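シミュレーション・制御 > エンドエフェクタ
細い指と太い指、手首カメラ付きで比べてみたら揉めそうな結果になった

投稿者:neji_amari

双腕セルで使うグリッパを選び直しています。候補は今まで使ってきた Avura の細指と、Holtholm の平たくて幅のある指。実機の予算が下りるのは早くて2月だと言われたので、それまではシミュレータの中で殴り合ってもらうことにしました。物理エンジンの中なら指を何本折っても始末書がいりません。

条件はなるべく揃えたつもりです。アームは左右とも同じモデル、制御周期も同じ、手首カメラの取り付け位置も同じ。変えたのは指と、指に合わせた把持力の上限だけ。作業は小さい部品をつまんで、台の上や枠の開口部のあたりへ運ぶという、文章にすると三歳児でもできそうなやつです。三歳児は雇えないのでロボットにやらせています。

セルの全体はこんな配置です。テーブルの両側にアームが向かい合って、間に白い台。

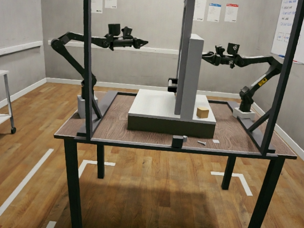 読了目安:9分

指ごとに100回ずつ回しました。先に結果を書くと、細指の成功が64回。幅広のほうはそれよりだいぶ良くて、ただし失敗の仕方がひどい。細指は失敗するときもつまみ損ねてその場に置いていくだけなのに、幅広は部品を隣の部品ごと持っていきます。成功率の表だけ見せれば幅広の圧勝、動画も見せれば会議が長引く、という種類の結果です。

それで相談なんですが、
・幅広の指のまま先端だけ削る
・細指のまま制御側で頑張る
・手首カメラの位置からやり直す
このうちどれから手を付けるべきでしょうか。個人的には三番目だけは避けたいです。面倒なので。

投稿者:gomu_ashi

三番目ですね。

投稿者:neji_amari

早い。

投稿者:gomu_ashi

いや、ちゃんと理由はあります。「カメラの取り付け位置を揃えた」と書いてありますが、指の形が違うのに位置だけ揃えたら、見えるものは揃わないでしょう。幅広の指は画面の下側をかなり食います。隣の部品ごと持っていくのは、隣の部品が指の陰に入っていたからじゃないですか。見えないものを避けろというのは、ロボットにも私にも無理です。

あと把持力の上限を変えたのに「条件は揃えた」と言い切るのは、なかなかの度胸だと思いました。

投稿者:フライス三番地

横からすみません。自分は逆で、指は画面に入っていたほうがいい派です。

前の職場で手首カメラを前に出して指がまったく映らないようにしたことがあるんですが、画は本当にきれいでした。部品がよく見える。そして指先が部品のどっち側にいるのか分からない。キャリブレーションが完璧なら困らないはずなんですけど、完璧なキャリブレーションというのは朝一番にだけ存在するもので、昼にはもういません。

指先が映っていれば、ずれていても「ずれている」ことが画の中で分かります。学習系の制御ならなおさらで、指先と対象の相対位置を画像から拾えるのは大きいです。

投稿者:gomu_ashi

映すなとは言っていません。映りすぎだと言っています。

投稿者:フライス三番地

まだ手首カメラの画が貼られてないのに、映りすぎかどうかどうやって分かったんですか。

投稿者:gomu_ashi

経験です。

投稿者:neji_amari

喧嘩になる前に貼ります。枠に寄っていったときの、手首側から見た一枚です。左右の指が下の両隅から入ってきます。

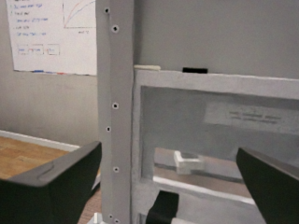
で、カメラの話に戻ると、うちの制御はこの映像を縮小してから食わせています。つまり私が大きい画面で「見えるじゃないか」と言っているものが、ネットワークに届くころには数画素のしみになっている可能性がある。ここは自分でも検証していませんでした。gomu_ashi さんの勝ちとは言いませんが、判定に持ち込まれた感じはします。

把持力の件も白状すると、幅広のほうは同じ上限だと部品が滑って比較にならなかったんです。滑らせておくべきでしたか?

投稿者:gomu_ashi

滑らせておくべきでした。滑るのも指の性能です。

投稿者:フライス三番地

そこは同意しかねます。接触モデルの摩擦係数は何を入れてます? シミュレータの既定値のままなら、滑った滑らないの話は指の性能ではなくて、既定値を決めた人の気分の話になります。

それと画の件。指が手前で大きくぼけているのが気になりました。被写界深度を再現してるんですか、それとも後処理? 実機のカメラでもあの距離だとピントは合わないので、ぼけていること自体はむしろ誠実だと思います。ただ、ぼけた輪郭で指先位置を拾わせるのはつらい。

投稿者:neji_amari

摩擦係数は、既定値です。気分でした。

ぼけはレンダラ側の設定で、実機に寄せたつもりのものです。切った版でも回せるので、あとで比べてみます。

投稿者:kereama_b

Brodie Kereama です。日本語は勉強中なので変だったらごめんなさい。

私たちのチームは Holtholm の指を実機で使っています。先端を削る案、やりました。おすすめしません。表面のゴムが層になっていて、削ると端からめくれます。めくれたゴムは部品にくっつきます。部品はそのまま旅に出ます。

その代わり、カメラを手首の軸から15度傾けました。指の間をのぞき込むような角度です。隣の部品を持っていく失敗はかなり減りました。ゼロではないです。

投稿者:gomu_ashi

ほら、カメラ。

投稿者:フライス三番地

傾けただけで、指は映ったままですよね?

投稿者:kereama_b

はい、映っています。前より少し長く見えます。

投稿者:フライス三番地

ほら、指。

投稿者:neji_amari

二人とも嬉しそうで何よりです。

Brodie さん、ありがとうございます。質問させてください。傾けたあと、アームの姿勢で困りませんでしたか。うちは二台が向かい合わせで、台の上に背の高い板が立っているので、手首モジュールの出っ張りが増えると板の上端あたりで回り込めなくなりそうなんです。右腕は今でも手先が板のすぐそばまで行きます。

投稿者:kereama_b

困りました。同僚の Lorraine Faulkner が経路計画を担当していて、しばらく口をきいてくれませんでした。

彼女のやり方は、カメラの外形を実際より少し大きい箱にして干渉チェックに入れることです。遠回りになるので作業時間は延びます。でもぶつかりません。カメラを壊した回数の話は、本人の許可がないので書けません。

投稿者:soramame_ctrl

ずっと読んでいたんですが、コントローラの話が出てこないのが不思議で書き込みます。

細指の成功が64回で、失敗のほとんどが「つまみ損ねてその場に置いていく」なんですよね。それ、閉じる直前の位置決めが甘いだけじゃないですか? 指でもカメラでもなく、接近の最後の区間の速度プロファイルを疑います。うちでは Arnham のコントローラで、接触直前だけインピーダンスを柔らかくしてから閉じるようにしたら、細い指でも取りこぼしが目に見えて減りました。位置を当てにいくのをやめて、当たってから探す感じです。

太い指が成績で勝ったのは、位置決めが下手でも太さでごまかせたからだと思います。太い指は制御の負債を引き受けてくれますが、利子は隣の部品が払います。

投稿者:gomu_ashi

二番目の案に一票入りましたね。これで全部の案に支持者と反対者がいます。

投稿者:フライス三番地

先端を削る案に支持者はいません。

投稿者:gomu_ashi

確かに。合掌。

投稿者:neji_amari

soramame_ctrl さん、痛いところです。うちの接近は等速のまま突っ込んで、指が閉じ始めてから減速するという、今こうして書くとどうしてそれで良いと思ったのか分からない作りになっています。たぶん最初に書いた日に急いでいて、動いたのでそのままになりました。動いたコードは見直されません。

インピーダンスを下げる区間は距離で切ってますか、それとも力覚のしきい値で?

投稿者:soramame_ctrl

距離です。力覚で切るのは理想ですが、シミュレータの接触力は一ステップごとに別人の日記みたいな値が出るので、しきい値の調整だけで一週間溶けます。距離で切って、実機に移すときに力覚を足すのが精神衛生に良いです。

カメラの傾きとコントローラは同時に変えないほうがいいですよ。良くなったとき、どっちのおかげか分からなくて、あとで揉めます。このスレのように。

投稿者:フライス三番地

順番としては、摩擦係数を決める→把持力の上限を揃えて両方の指を回し直す→接近の制御を直す→最後にカメラ、でどうでしょう。私は指が映っていれば文句はありません。

投稿者:gomu_ashi

カメラが最後なのは納得していません。画を変えたら学習データは取り直しでしょう。後回しにするほど捨てるデータが増えます。先に画を決めて、それから残りです。

投稿者:soramame_ctrl

それは、まあ、そうですね。学習系ならカメラが先か。ただ、傾ける前に今の角度のまま、解像度だけ上げた版を一度見たいです。数画素のしみが部品に戻るなら、傾ける話自体が消えるかもしれない。

投稿者:neji_amari

昨夜、ぼけを切った版だけ先に回しました。細指の成績はほとんど変わらず、幅広は少しだけ改善。隣の部品を持っていく癖は健在です。ぼけは主犯ではなさそうですが、共犯の疑いは残ります。

摩擦係数は、手元の部品と Holtholm のサンプル指で斜面を作って測りました。傾けて滑り出した角度を読むだけの、中学校の理科です。既定値は実測よりだいぶ滑りやすい側でした。つまり幅広のために把持力を上げた私の判断は、存在しない問題への対処だったことになります。把持力が高いぶん隣の部品もしっかりつかめていた、という線も濃くなってきました。

次は摩擦を実測値、把持力を同じ上限に戻して両方の指で回し直します。並行して解像度を上げた画も用意します。これは soramame_ctrl さん案。それでも隣を持っていくようなら、Brodie さんのやり方で傾けます。干渉チェックの箱は最初から大きめにしておきます。

投稿者:gomu_ashi

結局、三番目からやるんですね。

投稿者:neji_amari

解像度を変えるだけなので、位置はやり直していません。

投稿者:gomu_ashi

カメラですよね。

投稿者:kereama_b

Lorraine に見せたら、箱の大きさは「少し大きめ」ではなく「恥ずかしいくらい大きめ」にしてください、と言っていました。ケーブルの曲がりを忘れないように、とも。

投稿者:neji_amari

ケーブル、モデルに入れてませんでした。足してから回します。結果が出たらこのスレに貼ります。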